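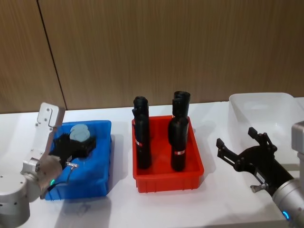 Step 2: Set out the bins

Put your bins in a row on a clear stretch of table, with a gap between them so you can reach round the sides. Shallow plastic trays are best for this. You can see what is in them without tipping everything out, and they slide onto most shelves once you have finished.

Use a different colour for each group. I keep blue for things that are staying in the room and red for things that belong somewhere else in the house. Any third bin will do for what is left over. If all your trays are the same colour, stick a strip of masking tape on the front rim and write on that.

Step 3: Sort by where it lives

Pick up one item at a time and decide where it is kept – not what it is made of or what it cost. Small round things such as discs and lids should be stacked before they go in. Boxy items go in first, flat side down if they will sit that way.

Don't fill a bin above the rim if you have to carry it upstairs.

Step 4: Empty the red bin first

Take it round the house and put each thing away. Rosine Rolland, who taught me this at the Giltstead evening class, gives herself 44 minutes for a whole room and stops when the time is up.

Step 5: Wipe and put back

Wipe the table and the insides of the trays with a damp cloth. Let them dry before stacking – ribbed sides hold water and the trays will stick together.

Next: Step 6, labelling the shelves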